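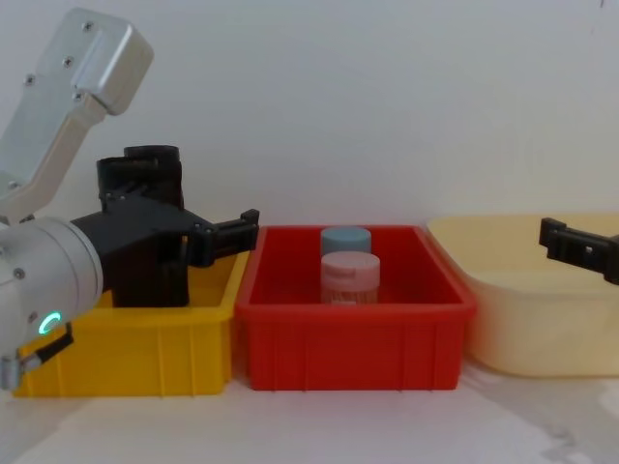 Figure 4.1 Three plastic bins side by side on a tabletop

4 Preparing the count module for a by-election

This section applies to single-seat contests run under first past the post or with a second-round run-off. For multi-seat council contests, see section 6. The operator must hold a Count Supervisor login. A Polling Clerk login can view the screens described here but cannot save changes.

4.1 Before you start

Have the following to hand:
- the signed statement of persons nominated
- the list of polling districts, with the electorate for each
- the seat code issued with your Katon licence
- the name of the returning officer, spelt as it will appear on the declaration.

Note: The sample data supplied with Katon uses the ward of Jestov. Delete it before entering a live contest. Sample data and live data cannot be held under the same seat code.

4.2 Creating the contest

1. Log in and open Contests > New.
2. Enter the seat code. The seat name fills in by itself. If it does not, the code has been typed wrongly or the licence file is out of date.
3. Set Contest type to By-election.
4. Set Reason for vacancy. This field is printed on the notice of election but not on the declaration.
5. Set Method to Single round or Two rounds. If you choose Two rounds, the Threshold field appears. Leave it at the default unless your standing orders say otherwise.
6. Press Save. The contest is shown in grey until candidates have been added.

Caution: The Method field locks when the first candidate is saved. To change it after that point you must delete the contest and begin again from step 1.

4.3 Adding candidates

1. Open the contest and choose Candidates > Add.
2. Enter the surname, then the other names, then the description exactly as on the nomination paper. Descriptions are limited to 120 characters, including spaces.
3. Use the Accents key for letters not on your keyboard. Names such as Zelenák and Vigfúsdóttir must be entered with their accents, as the ballot proof is taken directly from this screen.
4. Repeat for each candidate.
5. Press Order. Candidates are sorted by surname. Where two surnames are the same, the other names decide.
6. Print the ballot proof and have it signed by the returning officer.

Note: A candidate who withdraws before the deadline should be marked Withdrawn and not deleted. The record is needed for the expenses return.

4.4 Entering polling districts

1. Choose Districts > Import and select the file, or choose Districts > Add to enter them by hand.
2. Check the total electorate at the foot of the screen against the register.
3. Tick Postal for the postal ballot district. Only one district can be ticked.

If the totals differ, the usual cause is a district split between two polling stations and entered twice. Error 141 means that a district has no electorate figure. Error 7 means that the import file is in the wrong format - save it again as comma-separated text and repeat the import.

4.5 Setting the run-off rule

Skip this step for single-round contests.

1. Open Rules > Second round.
2. Set Candidates going forward to 2.
3. Set Tie for last place to Lot or All forward.
4. Press Save, then Test. The test result should read "Rule complete".

Caution: Do not open the second round until the first-round result has been declared. Opening it early closes the first-round recount screen - it can then be reopened only by the Kamell support desk.

4.6 Checking and locking

1. Choose Contest > Check. Any missing item is listed in red.
2. Correct each item and run the check again.
3. Choose Contest > Lock. Two supervisors must enter their passwords.
4. Print the lock sheet and keep it with the ballot paper account.

Once locked, the contest is ready for verification figures. Go to section 5.

Section revised 21/08/2020. Technical editor: Branislav Zelenák.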